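白色桌面

分享 112 评论 5

白色桌面，又称素白台面，指以白色或近白色材料作为上表面、不带木纹及图案的桌类家具面板，常见于办公桌、工作台、餐桌、实验台和拼装式会议桌。在家具行业的用语中，“桌面”一般指可与桌架分离的板状构件，“台面”则多指固定安装在柜体上的板材，二者在材料和加工方法上大体相同，日常使用中往往混称。

名称

家具图录中的“素面”表示表面没有印刷纹理，与“木纹面”“石纹面”“布纹面”相对。“素白”即素面加白色。白色本身又按色调细分为冷白、暖白、象牙白等，各厂家的命名互不统一，同一名称在不同目录中可能对应明显不同的颜色。因此替换单块桌面时，通常以实物色板而非名称为准。

结构

桌面一般由基材、面层、背层和封边四部分构成。

基材承担主要荷载。常用的有刨花板、中密度纤维板、多层胶合板、蜂窝芯板和实木拼板。刨花板成本低，握钉力在板边处较弱；中密度纤维板质地均匀，适合铣型，但自重较大；胶合板抗弯性能较好；蜂窝芯板重量轻，局部受压能力有限，安装桌腿的位置须预埋实木块。

面层决定外观和耐用性。白色面层多为三聚氰胺浸渍纸、高压装饰层积板、聚氯乙烯膜、油漆涂层或人造石。浸渍纸直接热压在基材上，硬度较高，受重击后容易崩口。高压装饰层积板由多层浸渍纸压制成独立薄板，再用胶粘贴于基材，耐磨和耐冲击性能通常优于前者。

背层又称平衡层，贴在桌面下侧，作用是抵消面层收缩产生的应力。只做单面贴覆的板材在湿度变化后容易翘曲，宽幅桌面尤为明显。

封边用于遮盖基材断面并阻止水分侵入。白色桌面常采用同色封边条，也有以黑色、灰色或木色封边形成对比的做法。使用热熔胶封边时，胶线在白色板材上较为显眼，长期使用后还会积聚污垢。为减轻这一现象，可改用白色胶料，或采用激光封边等无明显胶线的工艺。

光学特性

白色表面的反射率较高，对室内照度有一定的提升作用。其视觉效果主要取决于光泽度。高光表面会形成灯具的镜像，容易造成眩光，细小划痕在侧光下也更为清楚；哑光表面反射较为分散，适合长时间书写、阅读和手工操作，但表面微孔或微纹较多，清除铅笔粉末、墨迹时相对费力。

白色桌面与深色物件之间的明度对比大，物件轮廓便于辨认，分拣小零件、裁纸、缝纫等作业常选用这类桌面。白纸、透明塑料件和浅色线材放在其上则较难分辨，一般另铺深色垫板。桌面与周围环境的亮度差过大时，使用者容易产生视觉疲劳，因此照明设计中通常将桌面光泽度与灯具位置一并考虑。

颜色稳定性

白色面层最常见的老化现象是泛黄，成因包括紫外线照射、受热、树脂氧化以及清洁剂残留。油漆涂层的变色程度与树脂种类关系密切，芳香族聚氨酯漆的耐黄变性能一般低于脂肪族聚氨酯漆。靠窗放置的桌面往往只有部分区域受到日照，长期摆放的物品移走后，原位置会留下色差。

不同批次的白色板材之间也可能存在色差。在深色或木纹板材上不易察觉的偏差，在两块白色桌面并排拼接时会显得清楚。成排布置的工作台宜使用同一批次板材，并预留备用件。

规格与安装

桌面的厚度、长度和支承间距须配合确定。跨度增大时，板材在自重和荷载作用下的挠度迅速增加，可通过加厚板材、设置金属横梁或增加桌腿来控制。以 Drinberg 拼装式工作台为例，其桌面与桌架分开包装，每块桌面下设 3 根横梁，用 12 枚螺钉固定，预埋螺母的位置在出厂时已经确定。同类产品 Fimbridge 系列采用压板固定，可在不拆卸桌腿的情况下更换面板。

安装时应先将桌面正面朝下放在软垫上，逐一旋入螺钉而不完全拧紧，待桌架校正后再按对角顺序紧固。螺钉过长会顶穿面层；在白色表面上，即使未完全顶穿，也会因局部隆起而形成可见阴影。走线孔应在安装前开好，孔口断面涂封边漆或加装套圈。
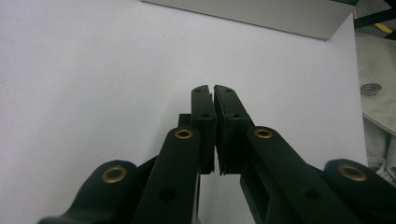
素面白色桌面

使用与维护

日常清洁以微湿软布擦拭为主，再用干布擦净。油污可用稀释的中性洗涤剂去除。三聚氰胺面层对多数家用清洁剂有较好的耐受性，但强酸、强碱和含氯漂白剂可能使表面失光。钢丝球、去污粉及粗糙的三聚氰胺海绵会改变局部光泽，在哑光白色桌面上留下发亮的斑块，此类损伤难以复原。

咖啡、茶、酱油和染发剂是白色台面上较难处理的污染源，停留时间越长，渗入微孔的色素越多。记号笔痕迹可用少量酒精擦除，操作前应在不显眼处试擦。橡胶脚垫与某些白色面层长期接触后会发生增塑剂迁移，形成黄褐色印痕，这种变色不在表面，擦洗无效，预防方法是加垫毛毡或硬质塑料片。

金属物件在桌面上拖动时会留下灰黑色线痕。其中一部分是金属转移到面层上的附着物，可用橡皮或专用清洁膏去除；另一部分是面层被划开后露出的底色，需以修补蜡或同色补漆处理。Marow 修补蜡套装中的白色蜡条分为冷白与暖白，可混合调色，适用于浅划痕和小面积崩口，不适用于受热部位。

封边条局部脱胶时，应及时清理断面并重新粘合。基材一旦吸水膨胀，板边厚度即发生永久变化，打磨后虽可重新封边，面层与基材之间的结合通常仍会继续劣化。

与其他颜色桌面的比较

灰色桌面对灰尘、铅笔痕和水渍的遮盖能力较强，反射率低于白色桌面。黑色桌面容易显出指纹与浮尘，亮面产品尤甚。木纹桌面借助纹理掩盖轻微划伤，但纹理会干扰对细小物件的辨认。白色桌面对毛发和深色碎屑的显示最为明显，在需要随时检查清洁状况的场所，这一特性常被视为优点。

参见

工作台
三聚氰胺饰面板
封边
家具用人造石

本条目最后修订于2020年1月25日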